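The Robot Will See Your Junk Drawer Now

Can a machine do your chores yet? I spent a month finding out, and I still fold my own towels.

By Bethel Nigatu

My sister called while I was writing this and asked if she should hold off on hiring a cleaner, because surely the robots were coming by December. I laughed so hard I had to put the phone down. Then I felt a bit bad, since a month ago I might have asked the same thing!

I'd been watching the videos, you see. Everybody has. A shiny machine lifts a shirt, folds it in thirds, sets it on a stack, and you think, well, that's laundry handled. So I called every company that would take my call and invited myself over.

First stop was Carkeo, which makes a two-armed laundry machine that sells for $3599 and is about as tall as my fridge. I brought my own basket (they seemed a little surprised by that). It did a lovely job on T-shirts. Bath towels, also lovely. Then I gave it a fitted sheet, and the poor thing picked up a corner, let go, picked up what I'm fairly sure was the same corner, and kept at it until an engineer reached over and pressed stop. I told her I do it exactly the same way at home, except I swear more.

Over at Vamosex, which builds arms for small factories, things went much better. Their machine takes brackets out of a tray and sets them on a belt, and on the morning I visited it did 462 in a row without a drop. I was ready to be converted. Then the shift lead tipped the same brackets into a bin, all jumbled together, and the arm slowed right down and started missing. In the tray, every part sits where the machine expects it. In the bin, one part is lying on top of another, and a third is hooked through both of them.

And that, my friends, is my house. It's the drawer by the stove, and the bottom of my purse, and whatever my nephew leaves behind when he's finished "building." A shop floor can be arranged to suit a machine. Most bedrooms can't.
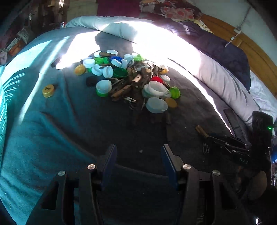 Clothespins and bottle caps in a heap on a bed, with a gripper poised over the blanket.

Sorting a pile like that is the chore I'd pay for, and it's the one that made every engineer I met sigh. A clothespin is skinny and has a spring in it, so it likes to catch on its neighbors. A bottle cap standing on its edge wants a different pinch from one lying flat. Then there's the blanket, which gives when you press on it. You and I don't think about any of this. We stick a hand in and rummage.

Rummaging came up again at Rebane, where they're working on a tidying robot for family homes. I liked these people a lot, mostly because they didn't oversell. They let me dump out a box of 149 odds and ends, everything from hair ties to batteries, and we all had coffee while the robot worked. It got the big stuff quickly. The small stuff took the rest of the pot. When I left there were still 3 hair ties it wouldn't touch, and it had filed a battery with the crayons, so I wouldn't leave it alone with a toddler just yet.

The last visit was Umov, and theirs is the one I'd buy if I had the money and the floor space. It only clears tables. Plates, cups, forks, into the rack, done. It doesn't talk or have a face, and it was slow, but I'd happily let it be slow while I watched TV.

So I told my sister to hire the cleaner. She wants to know if the cleaner does fitted sheets.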